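Declan Heffernan has a theory about tables. Any flat surface in a house in Fidton, he says, will be full within seven days, and the person who filled it will blame somebody else.

Mine took less. I had cleared it in November, bought a pink checkered cloth with a cartoon frog on it to mark the occasion, and felt like a new woman until supper. Then the papers came back, technical drawings mostly, and they brought friends.
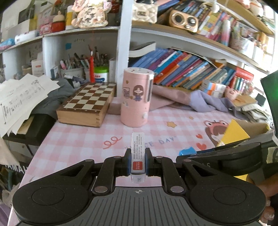
Heffernan charges $50 for a visit and spends most of it standing still. His one firm rule is that small boxes go first. A stationery box takes up no room, so it gets put down anywhere, and a week later you are buying another one.

The chessboard was harder. It has dovetail joints and an inlaid lid, and I have not played in nearly seven years. "Do you like it?" he asked. I said I did. "Then it needs a shelf - a table is where you put things you're arguing with."

It went on the shelf. The drawings went in the black folder. The frog stays, and we have agreed to eat around him.

Fundale Magazine, Cistham | Letters to the editor | © 2019 | Back to top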